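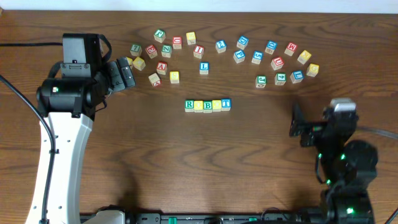
Britateo: alphabet block spelling on a shared bench

Britateo is the dataset I've been building, evenings and weekends, on the big table in the back of the Kestton workshop. The task is spelling. Each episode starts with a heap or a spread of kids' alphabet blocks, and the arms have to pull out the right letters and park them in a row. A finished row should look like the one in the middle of the table up there, blocks side by side with their faces touching and clear wood all the way around it. If there's a gap you could slide a fingernail into, I mark the episode as sloppy (more on that under Labels). The white arm and the black arm share one rail along the near edge, so the left and right bases never move relative to each other, and that saved me a ton of recalibration!

Status: usable, still growing. Last update November 2, 2018.

What you get

1,662 episodes in the main set. Another 336 are in a folder called rejects, and please don't delete that one before you look at it, it's my favorite part. It has dropped blocks, grabs that came up with nothing, and a good number of episodes where one arm bulldozed the row the other one was working on.

Each episode folder holds:

overhead video
wrist video
joint positions and gripper opening for both arms
target.txt, the word in capitals
labels.csv, described below

All of it is teleoperated. Kaiwen Hou drove most of the short words and I drove the rest. You can tell us apart pretty fast: Kaiwen comes straight down on a block, and I sneak in from the side like I'm stealing it. The operator column says KH or me if you want to split on that. Ok-hee Cheon went through the labels afterward and fixed my worst ones (thank you, thank you).

The blocks

Little wooden cubes with letters, numbers and a few symbols, in red, green, blue and yellow. There are repeats of some letters, which is handy for words but annoying for tracking, and I didn't give the blocks individual IDs. If two blocks both say L, the labels just say L.

Yellow is the hard color. The lettering washes out from overhead, to the point where I've had to scrub back through an episode to find out what I'd picked up. If your letter classifier does badly on yellow faces, it's probably the data and you can stop blaming your code.
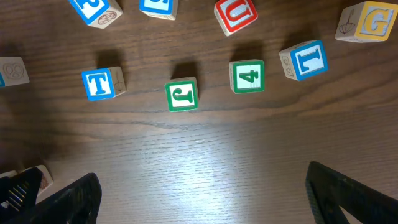 Wrist camera, gripper open over the spread: T, J, 4 and L in the middle band.

Things to know about the wrist video

The table finish throws glare. When the gripper is open you often get a big pale patch between the fingers, and my first segmentation script cheerfully called it a block. I left the lighting alone after that, so every session has it. Masking by brightness is a bad idea here, ask me how I know.

Letters show up at every angle, sideways and upside down included. I don't straighten them before an episode starts. The side faces have little brown line drawings on them too (there's a pretzel, there's an umbrella), and those can fool a detector that was only trained on the tops.

The fingers are always somewhere in the bottom of the wrist view, and they do hide blocks. The labels still count a hidden block as present if the overhead view can see it.

Labels

good: right letters, right order, touching
sloppy: right letters and order, but gapped or crooked
wrong: anything misspelled
abort: one of us hit stop

Rotation of the letter doesn't matter for good. I went back and forth on that for weeks and I may add a strict version in December.

Known problems

The overhead and wrist clocks drift apart in long episodes. sync.py lines them up on the first gripper close, and that's good enough for what I do. If you need frame-exact, you'll want to write something better, and I'd love a copy.

Cables wander into view on the overhead camera. Anything near the arms is fair game.

In the early sessions the black arm's gripper reading is inverted, so open is 0. The loader flips it for you. If you're reading the raw files, check the session number first.

Loading it

Run the Workero loader with the path to the unpacked folder. It expects the folder names exactly as they come, so rename nothing. There's an export to the Mekonnen layout too, but I've only tried it on the good episodes.

License

Use it for whatever you like, and put a link back to this page. Bug reports go in the issue tracker, with the episode number please - I can't find anything without it.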